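Let the Robotics Club Do Its Own Tightening

Every August the same argument comes back to our robotics club, and this year it came back with a price list. A group of parents offered to pay for snap-together kits so the students could stop spending so much of the season on hardware. The kits are good. The parts click into place, nothing gets lost, and a team can have a driving base on the floor before dinner. I think we should say thank you and turn them down.

I have helped mentor the club for 3 seasons. We have 30 students and a budget of $3,949, and most of that goes to entry fees and motors. What is left buys metal stock, nuts, bolts, washers and gloves. The competition we enter, the Prineck Challenge, allows either kind of build. Plenty of schools there use the kits, and some of them beat us. I am not going to pretend that bolts win trophies.

My case is about what a student knows at the end of the year. A student who has put together a frame with real fasteners knows what cross-threading feels like in the fingers. They know that a nut can seem tight and still have a turn left in it. They have learned to start a bolt by hand before picking up a wrench. None of this is hard, but it has to be done many times over, and there are fewer places every year where a teenager gets to do it.
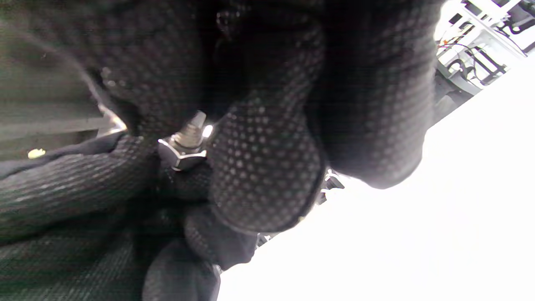 A nut and bolt held in work gloves.

People who have not done this kind of work tend to underrate it. Gloves make small parts harder to feel. A nut the size of a fingertip slips out of your grip, rolls under a cabinet and takes ten minutes of a meeting with it. Our students complain about this, and they should. Then they start laying their parts out in a tray, and they start ordering their steps so that the awkward nut goes on while there is still room for a hand. That is design thinking, and they arrive at it by being annoyed.

The parents make three points against me, and I want to treat them fairly.

The first is time. Programming is what colleges ask about, they say, and every hour with a wrench is an hour away from code. It is true that our programmers sit waiting in the early weeks. But they could be in the shop too, and the ones who have been are better programmers. When the arm on last season's robot, Radatov, began stopping short of its target, two students spent most of an evening changing numbers in the software. A third one put a hand on the shoulder joint and found it loose. She had built that joint. She had a reason to suspect it.

The second point is safety. Snap-together plastic does not have sharp edges and cut metal does. I take this one seriously. We require gloves for handling stock and for assembly, and they come off at the drill press, where a glove can get caught. Students have to learn which rule applies where. I would sooner they learned it with an adult standing next to them than on a first job.

The third is that some students find the work dull and leave. Some do. Others join because of it. We have members who never say a word in the strategy meetings and will happily sit at a bench fitting brackets until the lights go off at nine. A club that is all screens and kits has less to offer them. 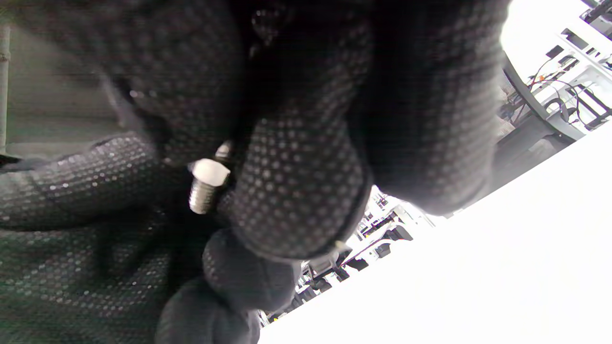
Grikerier

There is also the matter of money, which the offer was supposed to settle. The kits cost $400 for each team, and we would need new ones when the parts wear out or the rules change. Our box of hardware outlasts any one season. When Radatov was taken apart, nearly every bolt went back in the drawer, and this year's robot will be built with them. We could lose the sponsor tomorrow and still have something to build with.

I would accept a middle course. The Pattinasarany program across the county starts its newest members on kits for a few weeks, then moves them to metal once they understand gears and wheels. That seems sensible to me, and one shared kit would be enough for it. What I do not want is for the drawers to be emptied and the benches given over to laptops, with the wrenches kept for repairs that an adult ends up doing.

The parents meet with the mentors again before the season opens. If they still want to give, I would ask them for a second set of hex keys, more gloves in small sizes, and one evening of their own time at the bench. They can bring their own questions about the kits, and a student can hand them a bolt.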